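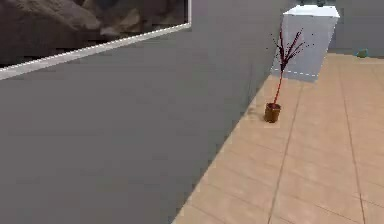 What Is Inside a Wall?

You lean on walls, hang things on them and bounce balls off them when no one is looking. Most of the time you see only the paint. A wall inside a house usually has several layers, and each one has a job.

The frame

Many houses have walls that are hollow. Inside is a row of upright posts called studs. Studs can be made of wood or thin steel. They stand on a flat piece that runs along the floor, and another flat piece runs across the top. Together they look a bit like a ladder lying on its side.

Other walls are solid. They are made of brick, stone, concrete or blocks. You can often tell which kind you have by knocking on it. A hollow wall makes a low "boom" sound between the studs and a duller sound over a stud. A solid wall hardly makes any sound, and it hurts your knuckles more.

The boards

Studs are covered on both sides with large flat sheets called drywall. Drywall is a layer of a soft, chalky mineral called gypsum with strong paper on the outside. Gypsum is dug out of the ground. It has water locked inside it, and when there is a fire that water slowly turns to steam. This takes up heat and helps slow the fire down.

The sheets are screwed to the studs. Builders cover the screws and the gaps between sheets with a smooth paste called joint compound. When the paste dries, they sand it flat. After painting, you can't see where one sheet stops and the next one starts.

Before drywall was common, people nailed up thin strips of wood and spread wet plaster over them. Many old houses still have walls like this. Valtteri Hirvonen repairs plaster in the town of Custlow, and he once worked on a schoolhouse there that is more than 100 years old. He found horse hair mixed into the plaster. Hair was put in to hold the plaster together so that it would not crack and fall off.

The hidden parts

The space between the studs is useful. Wires for lights and outlets run through it. In kitchens and bathrooms there may be water pipes too. Outside walls are usually filled with insulation, a fluffy or foamy material full of tiny pockets of air. Heat moves slowly through trapped air, so the house stays warm in winter and cool in summer. Your winter coat works the same way.

Some inside walls have insulation as well. It soaks up sound, so you can sleep while someone else watches television.

Walls that hold things up

Some walls carry the weight of the floor or roof above them. These are called load-bearing walls. If you took one away without putting in a strong beam, the ceiling could sag or fall. Other walls only divide one room from another. They are called partition walls, and they are easier to move. It is hard to tell the two kinds apart by looking, so builders check the plans of the house first.

Try it: find a stud

Ask an adult before you start. You will need a small magnet and some masking tape.

Hold the magnet against a painted drywall wall and slide it slowly from side to side, then move up a little and try again. When you feel it pull, it has found a screw or nail. Mark the spot with tape. Look for more spots straight above and below it. A line of them shows you where a stud is.

Words to know

Stud: an upright post inside a wall.
Gypsum: a soft mineral used to make drywall.
Insulation: material that slows down heat or sound.
Partition: a wall that divides a space.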